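Forum Automatisation et robotique > Visites, salons, portes ouvertes

Sujet : Porte ouverte Brollunent, démo bimanuelle

imad_sleiman
Posté le 16/07/2023
Retour de la porte ouverte chez Brollunent, atelier du fond. Cellule à deux bras, pinces à doigts parallèles, caméra sur chaque poignet. Tâche annoncée : saisie d'un disque mince par la tranche, transfert d'une pince à l'autre, dépose. Le démonstrateur donnait 193 cycles depuis la mise en service de la cellule, dont 17 échecs, presque tous au transfert. Cycle moyen de 70 secondes. C'est lent, mais la trajectoire n'est pas préprogrammée.

W. Haddad
Quels doigts ? Revêtement ou surface brute ? Sur une tranche étroite, c'est la première question à poser.

imad_sleiman
Vert très foncé, aspect mat, bien rayés, avec des arêtes ébréchées sur les blocs du corps de pince. Aucune fiche matière disponible sur place, j'ai demandé. Prise côté pince gauche, disque à la verticale :

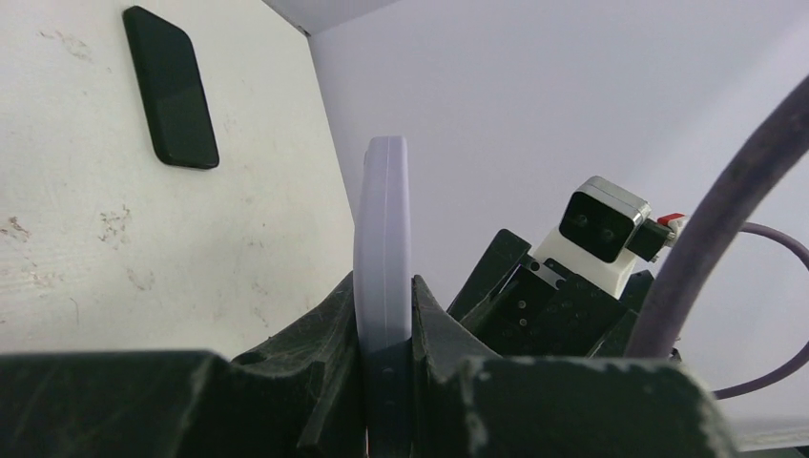
Nantana Srithong : le problème du transfert me paraît venir de l'estimation d'angle plus que du frottement. Avec une pièce étroite, 2 degrés d'erreur sur l'axe et le second préhenseur pousse le disque au lieu de le pincer. Est-ce qu'ils recalent entre la saisie et le transfert ?

imad_sleiman
Réponse du démonstrateur : recalage visuel à chaque image, sans capteur d'effort dans les doigts. Je n'ai pas pu vérifier.

W. Haddad
Sans retour d'effort, je maintiens que c'est le frottement. 17 sur 193, ça fait 8,8 %. Chez Oller on avait un taux comparable en mars avec des doigts usés, et on est descendu nettement après remplacement, à logiciel identique.

Nantana Srithong
Pièces identiques aussi ? Vos flasques Oller étaient plus épais, si je me souviens bien. La comparaison ne tient pas pour un disque mince.

W. Haddad
Plus épais, exact. Le mécanisme de glissement reste le même.

pornthip_p
J'y étais l'après-midi. Deux remarques. Le passage des câbles au poignet mérite d'être regardé : la boucle est large, j'aurais peur d'un accrochage en rotation complète. Et le temps de cycle annoncé exclut le retour en position de repos, le chronomètre était arrêté à la dépose.

imad_sleiman
Noté pour le chronomètre, ça m'avait échappé. Je corrige mon tableau.

Ratree Boonchu
Quelqu'un sait si Jerska présente la même cellule à sa journée technique ? Je préférerais voir un essai avec des doigts neufs avant de trancher entre vous deux.

imad_sleiman
Rien d'annoncé au programme. J'ai écrit à leur support, je poste la réponse ici.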